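About the Semden Robotics Club

The Semden Robotics Club is a student program of Ustthorpe School. It is open to all students in the upper grades, and no earlier experience is required. The club has 32 members, who meet in the McGrath Building after classes.

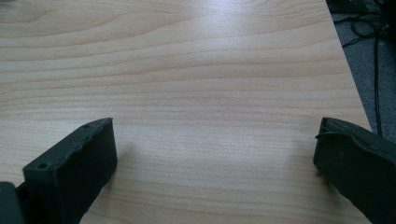
By the Semden Robotics Club staff
Updated 2021-12-10

Work this year centers on Merik, a student project in robotic grasping. Members study how two-finger grippers pick up and place small objects – first by hand, then under program control. Results are presented each March at the school's open house.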